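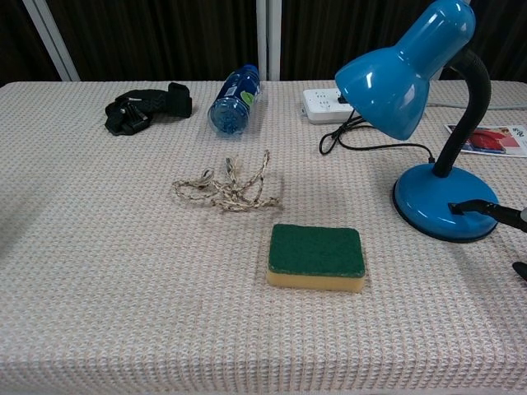

Week 8 - Learning to pick things up from human demonstrations

Last Friday we finished planning with a known model. This week we drop the model altogether, and I think it's the most fun part of the course!

The idea behind Stela, the method in your reading, is simple to state. A person shows the task a number of times, the demonstrations are recorded, and a network learns to map what the camera sees to what the arm should do next. The clever bit is that Stela predicts a short run of moves in one go - 8 steps in the version we use - and then looks again before carrying on.

Why a mixed tabletop?

Rope has no fixed shape, so there's no single "right" grasp to memorise. A sponge squashes. A translucent bottle on its side can confuse a depth sensor, and a glossy lamp shade throws bright highlights that move when the camera does. Put them on one cloth and you have a lovely hard test with things from around the house.

What the Lamont runs showed

Trained on 26 demonstrations per object, the policy handled the sponge well and struggled with the rope. Adding 11 more rope demonstrations helped, but only when the rope was dropped in a fresh heap each time. Repeating the same heap did almost nothing - a really nice result, and worth arguing over in the tutorial.

Before the lab

Read sections 2 and 3 of the Clemisdale notes. Sketch how you would grasp the rope, and write down what you'd want the camera to see just before the fingers close.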